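Project report: The Fruit Plate
Module 3, Arranging and Tidying Small Spaces
Povilas Rimkutė

1. What I set out to do

The task was to take one tabletop, one plate and a handful of artificial fruit, and get the second lot onto the first in a way that a visitor would take for a decision. My proposal called this "a study in domestic display". My tutor crossed that out and wrote "putting fruit on a plate", and the title has been getting shorter ever since.

I was allowed 1,442 words for the proposal and used all of them. The fruit was not mentioned until the second page.

2. The fruit

There are green grapes, purple grapes, a very dark avocado and a bumpy green thing. The bumpy green thing took up more of September than I would like to admit. In my notes it is a chayote on one page and a custard apple on another, and the Hasia catalogue lists it under "assorted". I settled on calling it the green one, which was no help at all with the green grapes next to it. 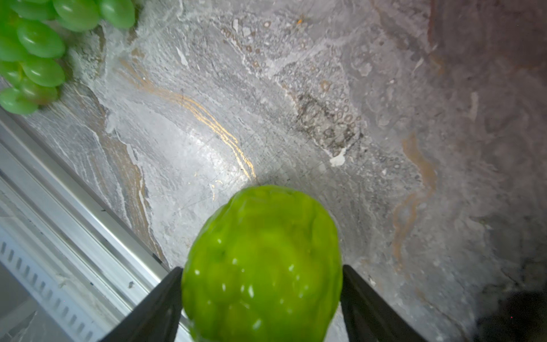 Shape matters more than colour when you are filling a plate. Grapes sprawl. You can put a bunch down exactly where you want it and it will still lean on its neighbours like someone asleep on a bus. The avocado is better behaved but disappears against anything dark. The green one has lumps, so it tends to stay where it is put, and I came to respect it for that.

3. The table

The surface is a grey marble pattern with a good deal going on in it. I had planned to add a cloth (Stundberg, oatmeal, still in its wrapper) and dropped the idea once I saw how much the red plate did by itself. It is shaped like a flower, with scalloped edges and a gold emblem in the middle, and it doesn't need any encouragement.

Stationery lives at the back: a red cup crammed with pens and pencils, and a small bright packet lying at an angle. I left both alone. Moving them was outside the scope of the project, a phrase I learned in the first week and have used at home since.
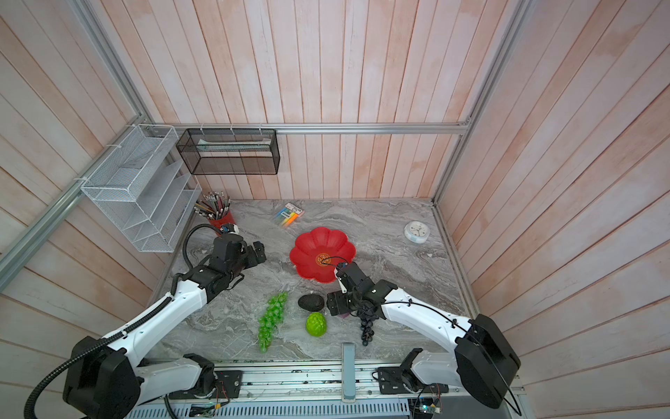
The wire storage was my one real disagreement with the brief. Kermani's handbook says everything on display should have somewhere to go afterwards, and suggests a tiered rack for fruit. I think artificial fruit can stay out. It isn't going to ripen.

4. Method

Plan A was largest first, working inwards from the petals. Plan B was dark things at the back, green things at the front. Plan C was to stop planning. I wrote up A and B on an Ondex planning sheet with 31 boxes, of which I needed four.

The main rule I kept from all this is to leave the grapes until late. Once a bunch is in, it takes up whatever room is left, and some that isn't. They look best spilling over the rim, and this is lucky.

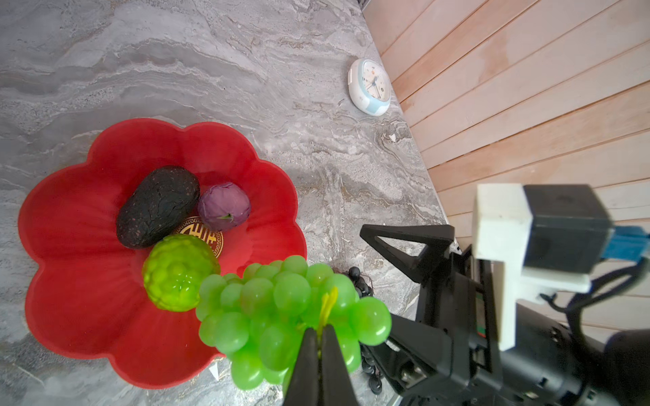
The round purple vegetable was a late addition. I had worried it would fight with the red, but I like it beside the avocado, which looks less gloomy for the company. The gold emblem is the casualty. It is the prettiest part of the plate, and any sensible quantity of fruit covers a fair bit of it.

5. What I would change

A bigger plate, or fewer grapes. I would also write the method before the proposal, and ask the catalogue people what the green one is.

Marks for this module are out of 100, with ten for spelling.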